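**Cladora, August 18, 2024**

# Four winters of letters from the Ferri mission house go online, free for everyone to read

The Ferri Mission Archive is delighted to open its first online collection: 3767 letters, postcards and diary pages written by the teaching brothers and lay workers who passed through the old mission house at Cladora. From today anyone can read them, search them and (we very much hope) help us put right the bits we got wrong!

The mission house sent people out for 80 years, to river stations, hill schools and small parishes that have since changed their names or been swallowed up by bigger ones. They wrote home constantly. They wrote about fevers and feast days, the price of lamp oil, a bell that arrived with the wrong saint's name on it, and how to teach long division to a class that would much sooner be swimming. Most of those letters came back to one long cupboard on the first floor, where they were tied up by year and then, for the most part, left alone.

The work of copying and reading them has taken four winters. It began with a single bundle, the hill school letters, and the plan was to stop there. Then the second bundle answered half the questions raised by the first, and stopping was out of the question.
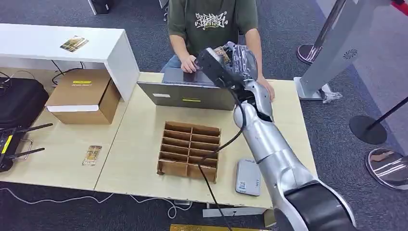

Noboru Shibata said the hill school letters were still the ones to begin with, and that readers should go straight to the long one about the flooded chapel, "which is as good as any novel and has a better ending".

## What is in the collection

The letters are sorted by the station they were sent from, and within each station by date. Where a date is missing we have put the letter where we think it belongs and marked it with a star. The stations are:

- the hill school, including the teachers' shared diary
- the lower river station, with its boat lists and supply notes
- the Wondia parish, by far the biggest bundle
- letters from the road, written on ships and trains and in other people's kitchens

Every letter has a picture of the page beside a typed copy. The spelling has been left as it was. Brother Anselm, who ran the lower river station, spelt "necessary" in 21 different ways, and we have kept every one of them.

Some letters were written in two languages at once, switching over in the middle of a line. English versions are given for all the hill school and river letters. The Wondia bundle is only part done, and new translations will go up as they are finished.

A few pages have been held back where they speak of a person's illness or family troubles in a way we felt was never meant for strangers. Each of these is listed, with its date and station, so that relatives can ask to see it.

## Reading and searching

The collection sits on Drotico, the archive's own reading site. You don't need an account to read or search. You do need one to leave a note on a letter, and it takes only a name and an email address.

Try searching for a place first. Names of people are harder, as many of the writers used a church name in one letter and a family name in the next. There is a list of the pairs we are sure of, and a longer list of the ones we are still arguing over.

Teachers may print up to 80 pages at a time for use in class, and parish groups are welcome to do the same. Anyone wishing to use a letter in a book or a broadcast should write to us first.

Readers who tried the site before the opening have already changed it for the better. Two letters we had filed as sermons were found to be recipes, and a "Sister Columbine" we had been chasing through the Wondia papers has been shown to be a goat.

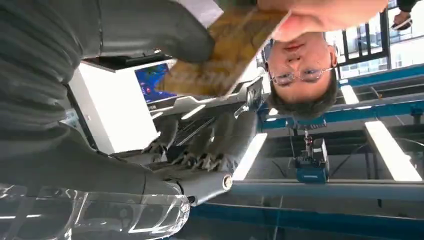 Deok-su Gil wrote to us after finding a great-uncle in the boat lists: "We knew he had gone out as a cook and came back as a brother, and that was the whole story in our family. Now I have his handwriting. He complains about the rice in every letter, and my father complains about rice in just the same words. Please go on with the Wondia bundle as fast as you can!"

## Still to come

The next part of the collection will open in October, with the rest of the Wondia translations and the mission house's own account books. Those were kept by Fulvio Sala's grandfather, in a hand so small that we are reading them with a glass.

There will be an open afternoon at the mission house in the same month, with some of the original letters out on the tables and tea in the refectory. Please tell us beforehand if you are bringing a school or parish group, so that we can set out enough chairs. Those who have letters of their own from the stations are very warmly invited to bring them. We will copy them while you wait and hand them straight back.

**Press contact:** Si-woo Sun, Ferri Mission Archive, Cladora. Page pictures and typed copies of the hill school letters can be sent to newspapers and parish magazines on request. Interviews can be given in English, Italian or Korean.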